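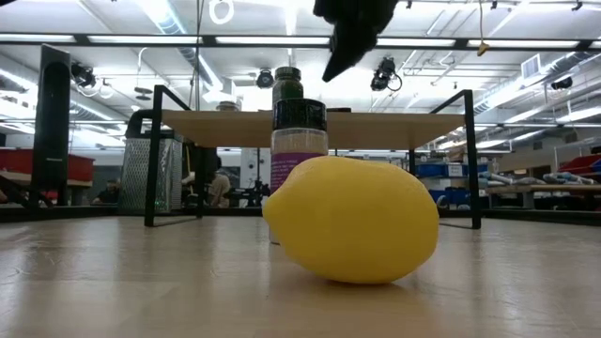
Jan 29, 2018

Bad day for the lemon task. We were on run 69 of the 200 we owe Womton by April, and I had started to think kind thoughts about the gripper, always a mistake. On the way down to the spice bottle it stopped, considered, and then rotated its wrist the long way round, nearly the full 360, with the cable along for the ride.

I hit the stop. The stop worked, I'm pleased to report. The cable jacket has a split in it now as long as my thumb, and the log says "motion completed normally."

Spent the afternoon on the phone with Rakero support, who asked if I had tried turning it off. I had, with my whole palm. They think the joint limit went back to its default after the last update and want the log files, all of them, through a form that takes one at a time.

New rule until it's fixed: wrist speed down to a crawl and a hand on the button for every run. Guess whose hand. Reset the bottle, the grater and the little table by the tape marks before I left, then wrote up the incident sheet. Under "injuries" I put none. Under "property damage" I put one cable and left out my opinion of the update.

Need to order a spare tomorrow - two, given how this is going.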